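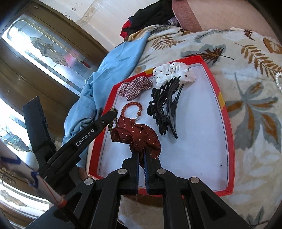 Grippers not letting go of soft stuff -- anyone else?

Flarkeo Forum > Hand-held grippers > Faults and fixes

tansy_bolt
Posting this because I'm out of ideas. I've been doing tidy-the-tray sessions at home, two grippers, hair accessories mostly. Scrunchies, a big claw clip, a bead bracelet, that kind of thing. Closing is fine. Opening is where it goes wrong. I squeeze the red polka dot scrunchie, lift it, carry it over, let go of the trigger, and the fingers stay shut. Then a second or so later they pop open all at once and whatever was in there goes flying. Yesterday I launched the bracelet onto the floor and spent my whole coffee break under the bed.

It's only the one in my right hand. The left one opens like it should. I did 50 pickups with the right this morning and it hung on 6 of them, every time with fabric. Never with the clip.

mudlark77
Fabric in the pivots, I'd bet money. Scrunchies shed like crazy. Get a bright light on the pins and look for fluff, especially the ones close to the fingers. Mine had a little felt donut in there.

orrin_k
Don't think so. Lint makes it stiff both ways, and tansy says closing is fine. Sounds like a tired return spring to me. Had the same thing on my Nalano last March, swapped the spring, no trouble after that.

mudlark77
It does NOT have to be both ways. You're pulling with your whole hand when you close it. You wouldn't feel a bit of drag. Opening is only the spring, so that's where it shows up.

orrin_k
OK, fair point, but then why only fabric? Fluff in a pivot doesn't care what you're holding.

tansy_bolt
Checked with a flashlight. There was some fuzz, not a donut, more like eyebrow. Picked it out with tweezers and did another run and it still hung up 2 times. So better?? But not fixed.

pebblewick
Which finger strips are you running? The ridged ones grab cloth like nothing else. If a fold gets pulled down between the fingers it can wedge in there, and a weak spring won't push past it. The clip is hard and slick so it just drops. I think you're both half right, sorry.

tansy_bolt
Blue ridged ones! And yes, there's nearly always a fold hanging down in between when I grab a scrunchie, I kind of go in deep so I don't drop it.

pebblewick
Try pinching just the top edge and see. Also please quit helping it open with your other hand if you're doing that. I got a nice blood blister from a Femine that let go late while my thumb was in the linkage. Those arms move outward fast.

tansy_bolt
...I was doing that. Stopping now.

mudlark77
Everybody does it once. Safety glasses too if you're flinging beads around, I'm serious.

orrin_k
Glasses for a scrunchie tray, come on. Fix the spring and there's nothing to fling.

mudlark77
A bead bracelet with a snapped cord goes everywhere. Wear the glasses until it's fixed, then do what you like.

tansy_bolt
Update, 4 pm. Pinching the edge helps a ton, one late release all afternoon -- and that was the plaid one, which is crumpled up worse than the others. I've ordered a spring from Christodoulou anyway and I'm parking the right gripper until it gets here. Does the spring come out from the back or do I have to take the fingers off first?

orrin_k
Fingers first on mine. Take a picture before you pull anything, and do it over a towel so the little pins don't roll away.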